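Notebook, Padbridge shop – reverberation in the front office, continued
Monday

Carried over from last week: decay times in the front office still disagree between the two source positions below 250 Hz. Above that the two runs agree well enough to average. Rechecked the interrupted-noise files in case a gate was set wrong. Gate was fine. The low bands have too few averages, and the fit window is starting too early on the 125 Hz curve. Refit with the window starting 5 dB down and the spread closed up by more than half.

Room volume reworked from the new tape measurements: 3,645 cubic feet net, after taking out the duct chase. The old sheet had the chase included. All absorption figures before today are therefore slightly high and should not be quoted to Milent.

Floor covering is carpet tile, glued direct, no underlay as far as the Kubiak drawings show. Table value for thin carpet on slab used for now. Light wood panels are not in the absorption budget yet.
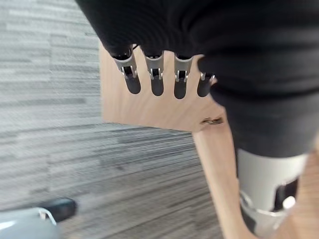
Panel absorption

Thin panel with an air gap behind acts as a membrane absorber. Resonance depends on surface mass and gap depth. Free-standing with no cavity, the same panel does very little at low frequency and should be entered as a reflector with a small loss term. Shinji's spreadsheet treats every wood surface as cavity-backed, a leftover from the Stoltar job where they all were. Split the column in two. Old version saved with a suffix.

Mass per area: weighed the offcut twice on the bench scale, edges squared first. Readings repeat to the last digit. Entered the value in the materials tab with the offcut dimensions beside it so it can be checked.

Resonance with a 2 inch gap lands between the 125 and 250 bands, which makes the band averages awkward. Third-octave data needed if this goes any further. The analyzer will do it, but the stored runs were octave only and cannot be split afterward. Repeat both source positions.

Microphone positions

Keeping the same grid. Minimum distance from any surface 3 feet, which rules out the two corner points used in the first survey. Those two were also the outliers at 125 Hz. Dropping them changes the mean there and leaves the upper bands alone. Record both versions in the report, Waltraud will ask.

Calibrator check before and after each set. Drift on the last set was within tolerance but all in one direction. New batteries.

Carpet

Total tiled area from the drawings is 1,035 square feet across the front office and the hall. Only the front office part goes in the calculation. The hall door has to be shut for the repeat runs – it was open for one position last time and the log does not say which. That alone could explain part of the low-band disagreement.

Tile backing matters more than the pile at this thickness. If the supplier sheet ever arrives, use the measured coefficients and drop the table value.
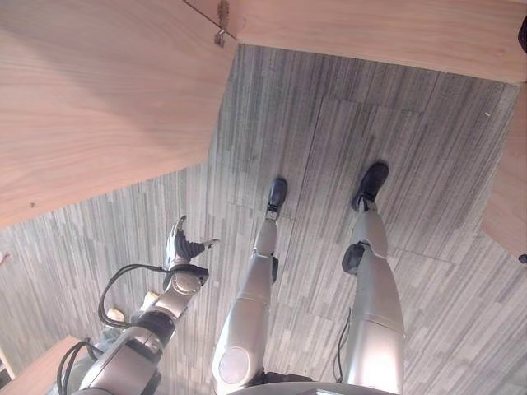
Babita Grewal read the above and disagrees with the table value for the carpet. Her note: the published figure assumes a looser pile than most office tile has, and at 2 kHz it overstates absorption enough to hide a flutter problem. She would take the next lower entry in the table and compare predicted against measured before touching anything else.

Tried it. The 2 kHz prediction moves toward the measurement, 4 kHz overshoots slightly the other way. Keeping the lower entry.

To do
Repeat runs in third octaves, hall door shut, 20 decays per position.
Ask Kubiak about underlay.
Send Milent the corrected volume only, no absorption figures until the repeat is in.
Label the cable with the intermittent connector.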